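Negri School of Hospitality and Household Studies
HSK 2000: Service Kitchens and Pantry Practice
Unit 4 Handout: Plates, Drying Racks, and the Clean Table

Instructor: Domingo Zúñiga
Laboratory supervisor: Nahuel Quezada

Reading before the session: Chapter 6 of the course reader, sections on draining, air drying, and storage. Students who missed Unit 3 should also review the notes on sink order and rinse temperature before coming to the laboratory.

4.1 Scope of the unit

Unit 3 ended with the plate leaving the rinse. Unit 4 covers the interval between the rinse and the shelf. In a small household this interval receives little attention, and the plate may stand in a rack until someone needs it. In a service kitchen it must be managed. The pantry at Fernum Hall, where the second half of the term is taught, keeps 1548 pieces of tableware in circulation and serves up to 175 covers at the midday meal. A plate that is put away damp, stacked on grit, or returned to the wrong pile will cause work for another person later in the day.

Students will be expected to load and unload a rack without chipping a rim, to inspect a plate on both faces, and to leave the table in a condition fit for the next group. Speed is not assessed in this unit.

4.2 Terms used in this handout

Rim: the raised outer border of the plate. In a shallow coupe plate the rim is continuous with the well and may be hard to grasp when the plate lies flat.

Foot: the ring or flat area on the underside that touches the table. On many stoneware plates the foot is unglazed. It holds water longer than the glazed surface and should be checked separately.

Slot: the space between two upright wires of a rack, intended for one plate.

Face: the side of the plate that receives food. In this course all plates in a rack face the same direction.

Landing area: the part of the table kept clear for plates moving into or out of the rack.

4.3 The rack and its placement

The laboratory uses open wire racks. An open rack allows air to reach both faces of the plate and is simple to wash. Its disadvantage is that the wires give little support to a plate which has been set in carelessly, and a light rack may shift when loaded from one side only.

Place the rack toward one end of the table, with its feet level. Press lightly on each corner before loading. A rack that rocks should be moved or exchanged; do not wedge it with a folded cloth. Leave a landing area beside the rack at least as wide as two plates. Cloths, notebooks, and drinking glasses are kept off the landing area for the whole session.

Plates are set on edge, one to a slot. Begin at the back and work forward, so that the hand does not have to reach over plates already standing. Where the set is of mixed colors, the order of colors is immaterial to drying, but students may find it helpful to keep a fixed order during practice. A missing plate is then noticed at once.
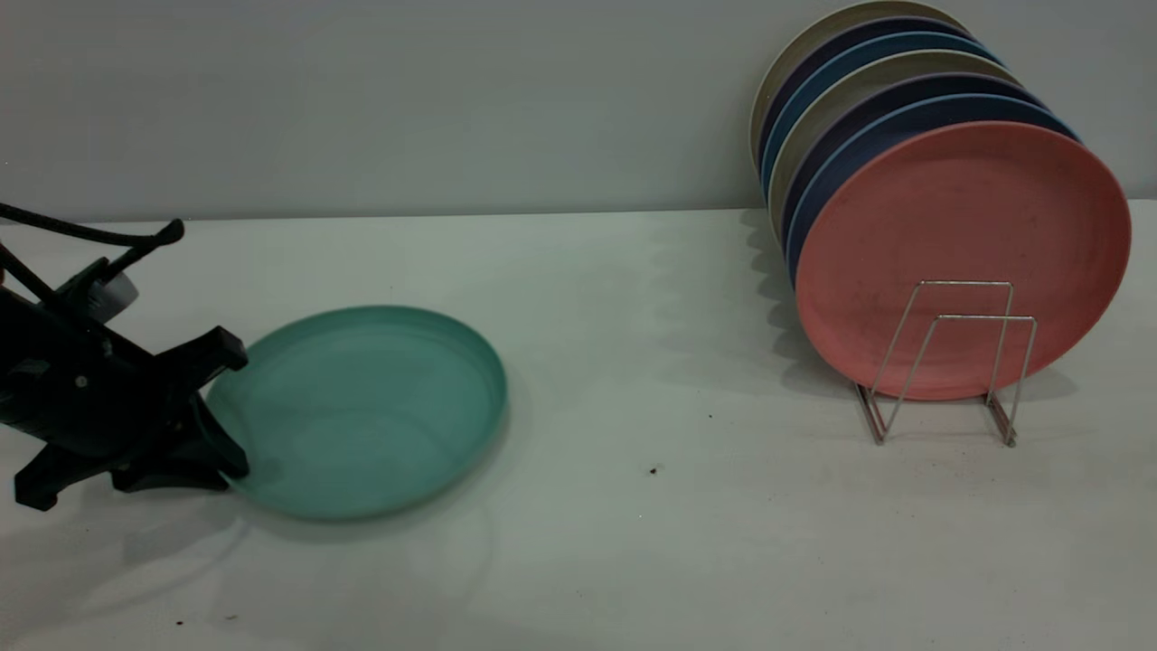 Figure 4.1. Plates of several colors standing on edge in a wire rack, with a teal-green plate flat on the table.

The plate lying flat is the usual difficulty for beginners. A shallow plate offers little to hold, and the common error is to drag it to the edge of the table and catch it as it tips. This practice is not permitted in the laboratory. The plate should be raised slightly at one side, supported from below, and turned upright only when it is clear of the table. It is then lowered into its slot without striking the neighboring plate.

Two points are to be observed when lowering. First, the lower edge of the plate should meet the base of the rack before the grip is released. Second, the plate should be allowed to lean in the same direction as those behind it. A plate that leans against the direction of the row closes the gap on one side, and the two touching faces will dry last.

4.4 Drying

Air drying is the standard method in this course. Towels are used only where the session instructions call for them, and then only clean lint-free towels from the Flimow cabinet beside the door. A towel that has been used on hands or on the table must go directly to the laundry bin.

Drying time depends on the plate, the spacing, and the room. Speckled and matte finishes may look dry while water remains at the foot. Pass a dry fingertip along the foot before deciding. If any moisture is felt, return the plate to its slot and wait. Stacking damp plates traps water between them and may leave rings on the glaze.

Students will record the time at which the rack was filled and the time at which the first plate was judged dry. These times are entered on the record sheet in the column headed Skeveo, which is the name of the rack pattern used for the exercise. Leave the other columns blank until Unit 5.

4.5 Inspection of the plate

Each plate is inspected once before it enters the rack and once when it leaves. Hold it near the window or under the counter lamp and tilt it slowly, so that the light travels over the whole face. Look for chips on the rim, hairline cracks, gray cutlery marks, and residue at the point where the rim begins to rise. Then turn the plate over and repeat.

Chipped plates are withdrawn even when the chip is small and lies on the underside. They are placed in the tray marked Withdrawn and entered in the breakage book with the plate color and the station number. Students are not charged for breakage reported during the session.

4.6 Inspection of the table

The table is inspected as carefully as the plates. White and pale gray surfaces are preferred for this work, as crumbs and grit show against them more readily than against wood. They also show wear, and the student must learn to tell a loose particle from a permanent mark. Look across the surface from a low angle, then from directly above.

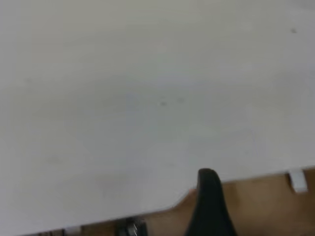
A speck that moves under a dry cloth is debris and must be removed before any plate is laid down. A speck that does not move should be tried once with a damp cloth. If it remains, note its position on the station card and leave it alone. Scouring pads and powders are forbidden on the laboratory tables; they dull the finish, and a dulled finish holds grease.

Particular attention should be given to edges and joins. Where a panel has been laid on top of another surface, fine crumbs gather along the border and may be carried back by a sleeve. Wipe along the edge first, away from the panel, and wipe the broad surface afterward with a fresh side of the cloth.

Grit on the table is the principal cause of scratched feet and, through stacking, of scratched faces. A single hard grain beneath a plate may mark every plate later placed under it.

4.7 Procedure for the practical

1. Collect the station card and confirm the rack number with Mr. Quezada.

2. Wash and dry the hands. Remove rings and bracelets.

3. Wipe the table edges, then the surface. Allow the table to air dry.

4. Set the rack in position and test it for rocking.

5. Inspect each plate on both faces and load the rack from back to front.

6. Record the filling time. During the waiting period, complete the first page of the record sheet in silence.

7. Test the foot of each plate. Unload from front to back, placing dry plates in the landing area one at a time.

8. Return the plates to the rack for the next group and look over the table again for specks, including the part shaded by the rack.

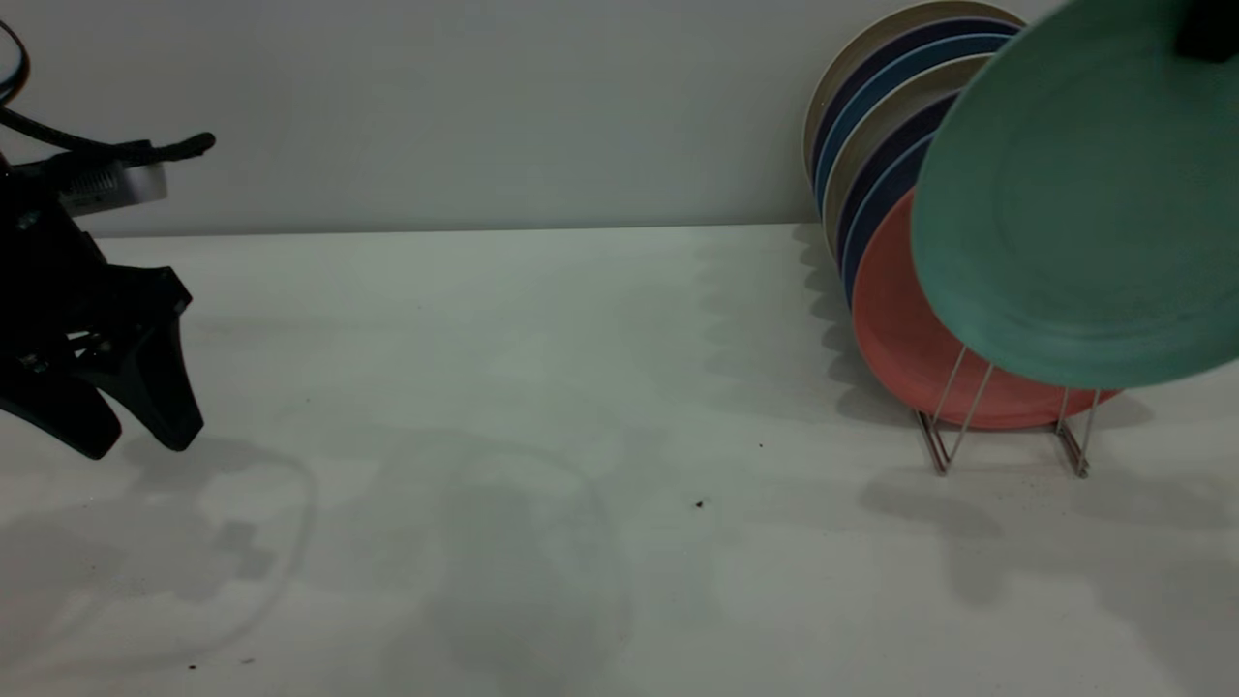 4.8 Assessment

The practical carries 20 points. Twelve are given for handling and loading, five for inspection, and three for the record sheet. A plate set down on visible debris loses one point on each occasion. A student who notices the debris, lifts the plate, and cleans the area before continuing will recover that point.

Written questions on this unit will appear in the June paper. Students should be able to define the terms in section 4.2 and to state the loading and unloading order with reasons.

4.9 Notes for Unit 5

Unit 5 treats shelving and stack height. Bring the completed record sheet, signed by the laboratory supervisor, together with the storage plan for the Fernum Hall pantry. Spare copies of the plan are kept in Room 882. Mr. Zúñiga will receive questions there after the afternoon session until 4:30 p.m.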